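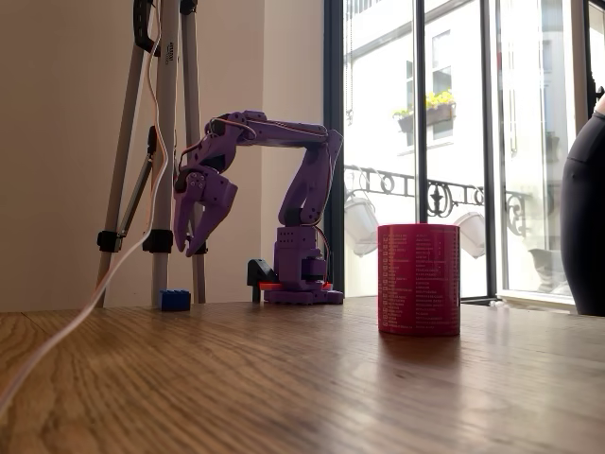
According to Apolline Besson, the Hadden Open Day was the first occasion on which visitors could put questions to the builders while an arm was set up on the table, and she considered this more useful than the printed program.

The Hadden Open Day is a public demonstration of small robotic arms organized by the Plollison workshop in Wundbridge. The edition of Aug 25, 2022 lasted 4 hours and drew 959 visitors, admitted in groups of 20.

Equipment

The demonstration centred on 3D-printed tabletop arms driven by servos. The arm illustrated is printed in purple, with a two-fingered gripper and a base mounted on an orange-red turntable plate. Servo wires are routed along the outside of the upper arm. A small blue toy brick with studs on top lies on the table below the gripper.

Program

Sessions covered joint calibration, gripper alignment and the replacement of worn servos. Valentin Baudry gave the introductory talk, which dealt mainly with backlash in printed joints and the choice of filament colour for marking spare parts. Six arms were entered in the catalogue.

Later editions

A shorter session for schools was held in October of the same year. The calibration notes were afterwards revised and issued as the Baudry sheets, which remain in use at the workshop.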